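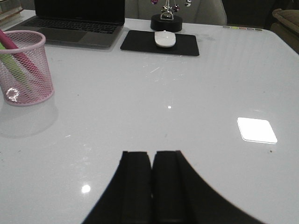
Pen pot, on the white table.

I gave up keeping my diary on the computer in September and went back to paper. I'd used one app or another for years, the last of them a thing called Nomulix, and I had no great quarrel with any of it. It reminded me of things and I did most of them. But I noticed that I never once went back to read what I had written, and when I tried to work out when the boiler was last looked at I couldn't find it, although I knew I had put it in somewhere.

So I bought a notebook. It is a Belura, the plain one with a dark cover, and it has 300 pages, which I thought would do me a year with some left over. The paper is 100 gsm. I mention that because the last time I tried this I used a cheap pad from the supermarket and the ink went straight through, so that every second page was wasted. This paper takes ink well enough. Felt tip shows through a little on the back if you go over a line twice.

The way I use it is simple. Each day gets half a page. The date goes at the top, then the things that have to be done, then a line, and under the line goes anything that happened. If I run out of room I carry on overleaf. I tried drawing up the whole month in advance, the way people do in videos, with boxes for each day, and it took an evening and I didn't like the result. I haven't done it again. 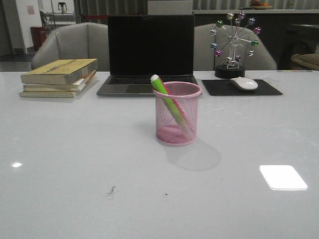 At the back I keep lists. There is one for the garden, one for the house, and one for books that people have told me to read. The house list is the longest and has the boiler on it now, along with the gutters and the window on the landing that won't shut. When a list fills up I start another on the next page back, working towards the middle. Sooner or later the lists and the days will meet and that will be the end of the notebook.

Deividas Grīnberga, who I used to share an office with, keeps his the other way round. He writes everything in one long run with no dates at all and puts an index in the front. He showed me when I went over to Mirmont to see him. His index ran to 3 pages and he could find anything in it quickly, including a phone number for a plumber from two notebooks ago. I came home and tried an index myself. I kept it up as far as page 32 and then forgot for a week, and an index with a week missing is not much use. I think it suits people who sit down to their notebook once a day. I write in mine standing up half the time, waiting for the kettle.

What has changed is the mornings. I used to look at the diary on the screen and then look at the post, and then the news, and it would be ten before I had done anything. Now I write the day out at half past seven and that's it until I need to cross something off. I won't claim I get more done. I do start earlier.

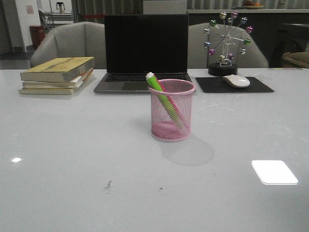 Colour is the part I have changed my mind about most. I began with five, one each for work, house, family, money and everything else, and I was forever hunting for the right one or using the wrong one and feeling I ought to write it out again. A friend in Layug told me to drop down to a single pen. I went down to two. Red is for anything with a fixed time, and the lime-green marker is for going over what has to be carried to the next day. Both live in the pink mesh pot in front of the laptop, and the others have gone in a drawer. I thought I would miss the blue for money but I haven't — money turns out to have fixed times like everything else.

There are things paper does badly. It doesn't remind you. I missed a dentist's appointment in the second week, which I would not have done with the app, and I had to pay for it. I now set an alarm on the phone for anything of that kind. It also can't be in two places, and I have twice gone out and left it on the kitchen worktop with the shopping list inside. For shopping I have gone back to the backs of envelopes.

I also haven't worked out what to do about birthdays. They need copying out again every time you start a new book, and I know I'll put it off. For now they are on a loose card tucked inside the back cover, in pencil, with my sister's two down and the cousins still to do.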